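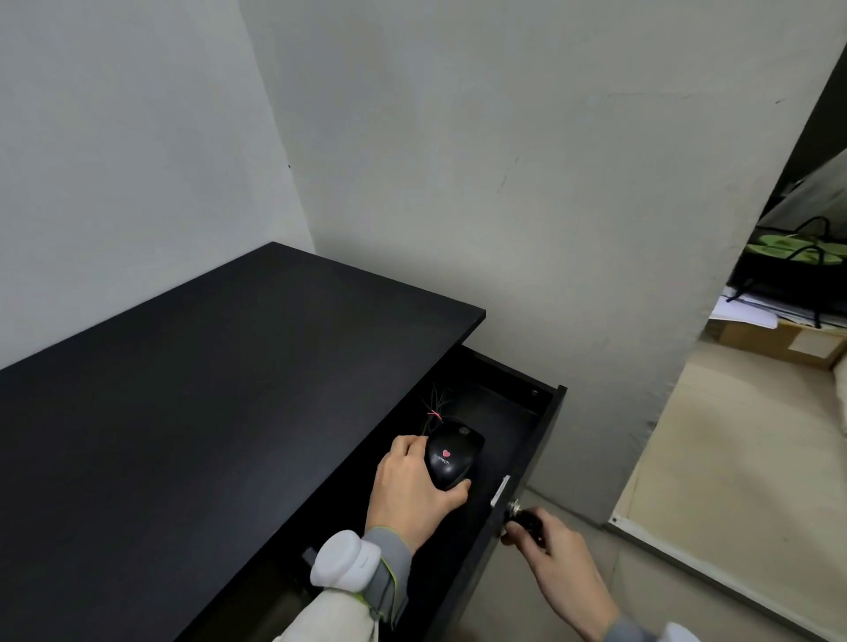
Gralura Wrist and Head Recording Kit

Price: $549 per kit, before tax and shipping
Availability: in stock
Sold by: Drurcombe

Overview

The Gralura kit records people doing everyday hand work, for teams that train robot arms and hands on human demonstrations. It has a head camera, a wrist unit, a small recorder that clips to a belt or waistband, and desktop software for checking and exporting what was recorded. The person wearing it opens drawers, puts things away, folds, wipes and sorts at normal speed, with both hands bare.

Most of our customers already have a robot and need more material to train it on. Recording by remote control is slow and ties up the robot. With the kit you can record in an office, a kitchen or a storeroom, and the robot can stay where it is.

What is in the box

Head camera with adjustable strap
Wrist unit, white, on a gray band with yellow-green trim
Belt recorder with battery
Charging cable and wall adapter
Calibration card
8 printed task cards
Carrying case
Software license for one computer

A second wrist unit is sold separately. If you mostly record tasks where one hand holds and the other does the finer work, one unit is usually enough. Put it on the hand whose motion matters more to you and keep it on that side for the whole set.

Head camera

The camera sits above the eyes and points down at the work. The tilt has click stops, so you can write down a setting and go back to it after a break. Set it so that both hands are in view when the wearer's elbows are bent and the work is at desk height. For drawers and low cabinets, tilt it one stop further down.

The strap fits over short hair, long hair and most thin caps. It does not work well with a hood. Glasses are fine.

Wrist unit

The wrist unit records motion and rotation of the wrist and stamps the data with the same clock as the camera. It weighs little more than a sports watch. The band can be worn on bare skin or over a thin sleeve. Over a thick sweater it slides, and you will see that as drift in the wrist track.

Tighten the band until the unit doesn't turn when you push it with a finger. Wearers who find the band too tight should loosen it one notch and redo the calibration, which means holding the card in front of the camera and turning the hand over slowly a few times.

The unit is splash resistant. Dish washing and counter wiping are fine, but don't put it under water.

Recorder and battery

One charge gives 300 minutes of recording. The recorder beeps when the battery is low and closes the current file before it shuts down, so a clip in progress is kept up to that point. It can be charged while recording if the wearer is standing at one spot, though the cable gets in the way of most tasks.

Start and stop are on one large button that can be found by touch. Press once to begin a clip and once to end it. Hold the button to mark the last clip as bad. Marked clips are still copied to the computer, but the export skips them unless you say otherwise.

Task cards

The cards cover common tasks for a first set of recordings. Each one gives a starting position, an instruction in one sentence and an end position. The drawer card is the one most buyers start with. It asks the wearer to open a desk drawer by its knob, put a small object inside or take one out, and close the drawer again. A computer mouse works well as the object, and so does a stapler or a roll of tape.

A few notes on drawers that come up often in support:

Dark furniture with dark objects in it is hard for the software to outline. Record it anyway if your robot will meet it, but check the first few clips before going on. Turning on another room light helps more than changing the camera settings.

Let the second hand do what it normally does. People often steady the drawer with one hand while the other is inside it, and that is useful data if your robot has two arms. If it has one arm, tell wearers to let go of the knob before they reach in.

Leave loose cables in the drawer if they would normally be there. Move them between clips so that they are not always in the same spot.

Vary how far the drawer is pulled out. New wearers tend to open it all the way each time.

Blank cards can be printed from the software if you want to write your own tasks.

Software

Magesa is the desktop program that comes with the kit. It copies clips from the recorder, lines up the camera and wrist data, finds the hands in each clip and shows any stretch where a hand was lost. You can trim the start and end of a clip, add the task name and export. Exports are video plus a table of hand and wrist positions. Sample code for reading them is in the install folder.

Faces, screens and printed papers can be blurred before export. The blur is off by default. If you record in a working office, turn it on.

The software runs without an internet connection, and nothing is uploaded unless you set that up yourself.

Limits

The kit does not measure grip force. It gives the position of the fingers only when the camera can see them, so fingertips behind an object or deep inside a cabinet are estimated, and the export flags those estimates. It is not meant for outdoor work in bright sun. It will not drive a robot directly. You need your own training setup to use the data.

From customers

"We had two people recording drawers and shelves by the end of the first morning. The low battery beep is too quiet in a shop with fans running."
Kerubo Were, Imham

"Wrist data is clean. I would have liked the second unit included at this price."
Sixten Eklund

"The strap took some fiddling. Once we wrote the tilt setting on the case, it stopped being a problem."
Tâm Ninh

Warranty and returns

The kit is covered for 2 years against faults in parts and assembly. Bands and straps are wear items and are not covered. Replacement bands come in one size and ship from the same warehouse as the kit. Unused kits can be returned for a full refund. Opened kits can be returned less a restocking charge, as long as the software license has not been activated.

Ordering

Single kits can be ordered from this page. For several kits, a second wrist unit or a school purchase order, write to Faisal Abbasi in sales and include the shipping address. Setup questions go to Finlay Forsyth in support. Please give the serial number printed under the recorder clip.

Page updated February 11, 2023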